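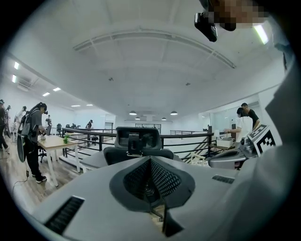
Plukside Bodenöl Loten

Pflegeöl für geölte Holzböden in Wohn- und Arbeitsräumen. Das Gebinde reicht für 45 m² bei einmaligem Auftrag. Dünn mit dem Pad verteilen, Überstand nach 15 Minuten abnehmen – keine Pfützen stehen lassen. Farbton 207, seidenmatt. Wieder lieferbar ab Mai.
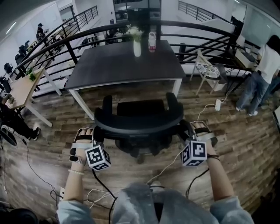
Muss der Boden vorher geschliffen werden?
Nur bei tiefen Kratzern oder grauen Stellen. Sonst genügt eine Grundreinigung.

Beratung: Elżbieta Kurek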